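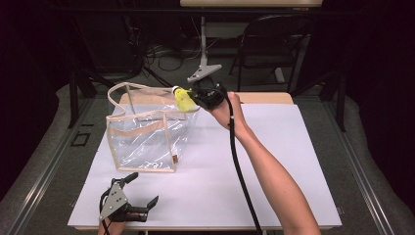

Unit 4 handout: Rules for recording hand-held gripper demonstrations

Course: Robot Data Practice, Ashour lab section
Prepared by Hongjun Liang; table layout rules by Zamfira Barbu

4.1 Scope

These rules apply to bimanual pick-and-place tasks recorded with two hand-held grippers at a fixed table. The working task for this unit is placing a light object, such as a shuttlecock, into an open-topped bag. Teleoperated arms are covered in Unit 6. General lab safety was covered in Unit 1 and is not repeated.

4.2 Terms

Episode: one continuous recording, from the start signal to the stop signal, containing one attempt at the task.
Active hand: the hand carrying the object.
Idle hand: the hand with no assigned motion in the current step. It still holds its gripper, and its data is still recorded.
Reset: the return of all objects to a permitted start layout between episodes.

4.3 Before recording

a. Clear the work surface of everything not on the task sheet.
b. Check the jaws of both grippers through full travel. A jaw that sticks is tagged and the gripper is swapped, even if the fault clears on the second try.
c. Route each cable back along the forearm and off the operator's side of the table. Leave enough slack for full reach to the far edge. A cable must not pass between the object and the container.
d. Floor cables stay outside the operator's standing area.
e. Record the calibration file name in the session log. Calibration expires after 12 hours or after any impact to a gripper, whichever comes first.

4.4 During an episode

a. Only the gripper jaws touch the object. Fingers and forearms stay clear of it.
b. The idle gripper rests on or near the surface with its jaws open. Do not set it down and let go.
c. Approach the container from above the rim. Pause briefly over the opening, then release. Throwing or flicking the object in is a rejected episode.
d. With flexible containers, avoid pressing on the wall or the handles. If the container shifts by more than its own width, stop and mark the episode.
e. A dropped object may be picked up again if it is still on the work surface. If it reaches the floor, the episode ends.

Note on transparent containers: clear walls return poor depth readings and strong highlights. Do not tilt or move the lights to suit one container - lighting is fixed for the whole session. Log the container as "clear" in the material field.

4.5 Reset and labeling

Vary the start position of the object between episodes. The container may be moved every 7 episodes. Label each episode success, failure or rejected before starting the next one. Failures are kept. Rejected episodes are kept in a separate folder and are not used for training.

The Kidetti task set requires 1,000 accepted episodes per task. Failures do not count toward that number.

4.6 Reading and assignment

Read the Hivgate logging guide, sections on time sync and dropped packets. Write a one-page task sheet for a bag-placing task, including permitted start layouts and stop conditions. Submit it to Kelechi Adebisi before the January lab session.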